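Who was Giltus school named after?

marlpit
My youngest has just started at Giltus Primary and has been asked to find out who the school was named after. The website only says "a local man who loved learning". Does anyone know more? The badge has a heron on it, if that helps.

oldsurnano
Thomas Giltus. He had the rope works at Surnano and left 920 pounds in his will for a school. I went there when it was still in the old building on Polishchuk Lane. We had a founder's assembly every August before term started properly, and a bun each afterwards.

pete_k64
It wasn't the rope works, it was the tannery next to it. The rope works belonged to his brother-in-law. The heron is from the marsh behind the tannery, where he used to draw birds.

oldsurnano
We were always taught rope works. There was a coil of rope in the entrance hall, in a glass case.

Vega Benítez
I help with the local history table at the library. The 1000 pounds usually quoted is wrong and 920 is right, so oldsurnano has that part. On the trade, I have seen both. Anyone is welcome to come and look through the folders - mornings are quieter.

Blue tape on the surface, and the green tray:

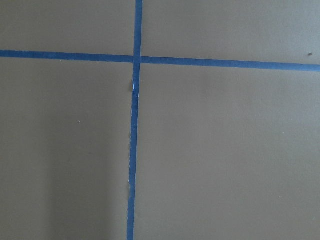
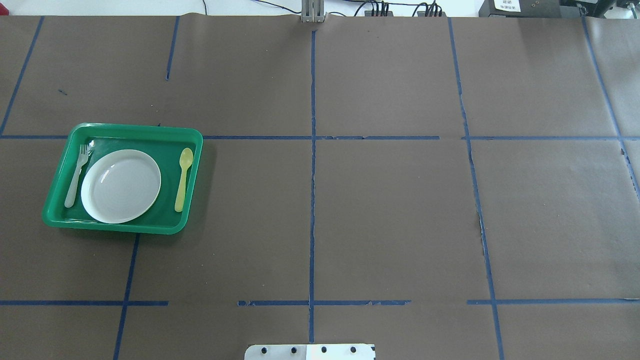
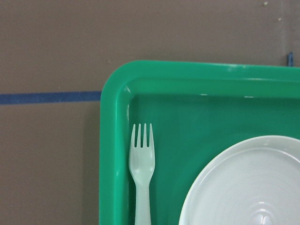
The folder to ask for is Grumden, not Giltus, as the papers came from the Grumden side of the family. There are 66 letters in it. A good few are about drains, but two mention the school and one mentions the herons.

pete_k64
Do the letters say tannery?

Vega Benítez
One says "the yard". That could be either.

oldsurnano
A yard could easily be a rope yard.

pete_k64
Or a tan yard.

marlpit
Thanks all. She has to fill one side of paper, so I think she will write that he had a business at Surnano and liked drawing birds. Is there a portrait anywhere?

Mavis Iwasaki
There was one on the stairs when I taught there. Dark thing, with a big collar. It went into storage when the school moved and I don't know if it came out again. I would ask at the office. By the way, he was 64 when he died, and the plaque by the gate has it wrong.

marlpit
Will ask at pick-up.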